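Chapter 4
Sorting and Folding Workwear

Laundry is where most small shops lose time. Not the washing – the bit after. Clean things come out in a heap, the heap goes in a basket, and the basket sits. At Amell, a uniform service handling 3,000 garments a month, the folding table was the slowest station in the building. Slower than the dryers.

So this chapter starts with the heap. Bright safety wear first, then trousers by color, then gloves and other odds and ends. Baskets with holes in the sides, for air. 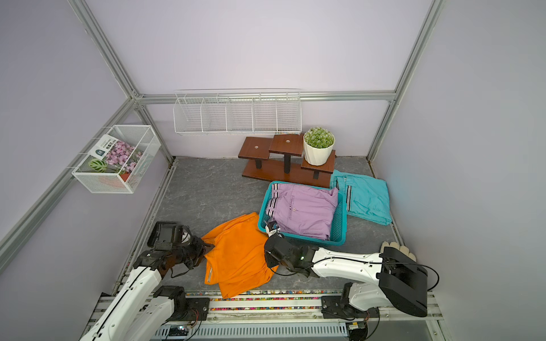
Reflective stripes need care. Fold along the stripe, never across it, or the tape creases and then cracks. Smooth the garment flat before the first fold. Trousers are easier – leg on leg, waistband at the top so teh trim shows and the next person can tell one pair from another. Gloves go last, in pairs. A single glove gets set aside untill its partner turns up.

Tags: read them before sorting, not after. Section 4.2 covers what to do when a tag is missing.

Related chapters
Stain Checks Before the Wash
Drying Heavy Fabrics
Case Study: The Bredel Linen Room
Storage and Shelving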